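Collections > Galleries > Needle and Thread

Search the collection All Objects Pictures Papers Go

Needle and Thread: a gallery of surgical stitching

The Mikandale Medical Collection holds 1,350 objects to do with closing wounds. They include needles, reels, glass tubes, forceps, teaching boards, trade catalogues and a large number of small packets that were never opened. The gallery follows stitching from the thread itself to the tied knot, and ends with thread in use inside the body. Captions are by the collection staff. Catalogue numbers are available on request.

Dates are left out where we do not know them. Much of the older material came to us in boxes with no paperwork.

THE THREAD

Reels from the Beletti cabinet
Silk, black and undyed. The cabinet came from a supplier's showroom and still has its drawer labels, written in ink in Italian and gone over later in pencil in English. The thinnest silk is in the bottom drawer.

Catgut in glass
Gut was sold in sealed tubes with a little spirit to keep it supple. The nurse wrapped the tube in a cloth, snapped it at the scored line and drew out the coil. Despite the name it was made from the gut of sheep or cattle.

Linen thread
Linen was cheap and strong and held a knot well, but it was rough to pull through. Several hospitals in the county bought it from the same firms that supplied shoemakers. One skein in our store is still tied with the shop's string.

Length of silk, 87 cm
Laid out straight on the conservation bench before cleaning. A long thread allows a whole running stitch to be made without a join, although it has to be kept out of its own way while the first few stitches go in.

Dyed samples
A folded card from a trade catalogue. Thread is coloured so that it can be picked out against what lies beneath it. Blue, violet, green and black are the usual choices. Red was never going to be much use, and there is none on the card.

THE NEEDLE

Wusow needle case
Nickel-plated tin with a flannel leaf inside. The needles are pushed through the flannel in order of size. Two of the places are empty and the flannel has rusted through at one of them.

Straight needles
Held in the fingers like a sewing needle. They suit skin, where there is room for the hand on both sides.

Curved needles
A curved needle goes in and comes out on the same side, with a turn of the wrist. The deeper the work, the tighter the curve tends to be. The case has quarter circles, half circles and a shape the catalogue calls a fish hook, which it is not.

Points
Round points push the fibres apart and are used on soft tissue. Cutting points have edges and are for skin. The difference is hard to see without a glass, so the makers marked the packets with a circle or a triangle.

Eyes
Older needles were threaded by hand before each operation. The split eye, where the thread is snapped in from the top, saved some time and frayed a good deal of silk. In later needles the thread is fixed into the end of the metal, so that no doubled loop has to be dragged through the hole.

HOLDING THE NEEDLE

Needle holders
Short jaws and long handles. The jaws are roughened so that the needle does not roll. The worn pair at the front of the tray was sent back to the maker for new facings, and the bill came with it.

Toothed and plain forceps
Toothed forceps are for skin. Plain ones are for anything that would tear. Students mix them up in their first week, going by the notes in the margin of our teaching copies.

Scissors
Stitch scissors have a small hook in one blade, to get under the loop when a stitch is taken out. They do not come into the operation at all and are usually kept with the dressings.

LEARNING THE STITCH

The Muñoz boards
A set of 7 teaching boards, covered in wash leather and stitched by students. The best of them has interrupted stitches along the top and a continuous stitch below. The tension wanders in the middle of the lower row and then recovers.

Knot cord on a chair back
The usual way of practising, and still done. Cord of two colours is looped round the rail and the knot tied over and over, first with both hands and then with one.

Sponge and foam pads
Foam forgives a tight stitch and orange peel does not. The instruction sheet with the pads suggests moving on to peel after a month. It also asks for the pads to be returned, and these were not.

Page from a student notebook
Drawings of the reef knot, the granny knot and the surgeon's knot, with the extra turn in the first throw picked out in red ink. The word "FLAT" is written beside the second throw and underlined.

THREAD INSIDE THE BODY

Stitching at depth is a different job from stitching skin. Fingers may not reach, so the thread is passed, held and tied at the end of long, narrow instruments. The end of a thread can slip out of view behind a fold, and whoever is stitching has to keep track of both ends.

The material has changed too. Gut has given way to synthetic threads, some of which the body absorbs over weeks and some of which stay where they are put.

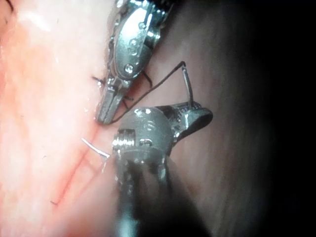
Tying off inside depends on much the same knots as the student notebook. A loop is laid round the tip of one instrument, the short end is caught through it, and the two ends are drawn apart until the throw lies flat. The second throw goes the other way. What takes practice is the slack. Thread has a memory of how it was packed, and a stiff one will spring out of its loop if it is let go too early.

Fine jaws can also damage the thread. A strand that has been gripped hard in the middle may break at that spot when the knot is pulled down, so students are taught to hold it near the end, on a part that will be cut away.

AFTERWARDS

Stitch tray
Enamel, chipped at one corner. Used on a men's ward for taking out stitches in the morning, before the doctors came round.

Record card
A printed card with a space for the type of thread, the number of stitches and the date for removal. Somebody has used the back for a shopping list.

Box of unopened packets
Thread past its date cannot be used on patients and is often given to teaching rooms. The box came to us in December with the seals unbroken, and it will stay that way.

SEEING THE OBJECTS

A small part of the material is on show in the lower room, beside the pharmacy jars. The drawers under the long case can be pulled out. The glass tubes are kept in store and can be seen by appointment only, as can the boards, which fade in daylight. School groups are welcome, and we can put out practice cord and a few chair backs if told beforehand. The full collection, with the papers, runs to up to 4,000 items, and most of it has not been photographed yet.

If you have a needle case, a teaching board or a supplier's catalogue and would like to know more about it, please write to the collections desk with a few pictures and the measurements. We cannot give valuations. Please do not post sharp objects.

Related galleries
Pharmacy Jars and Their Labels
Bandages, Slings and Splints
The Ward Kitchen
Trade Catalogues, A to F
Spectacles and Test Lenses
Recently Added: Enamelware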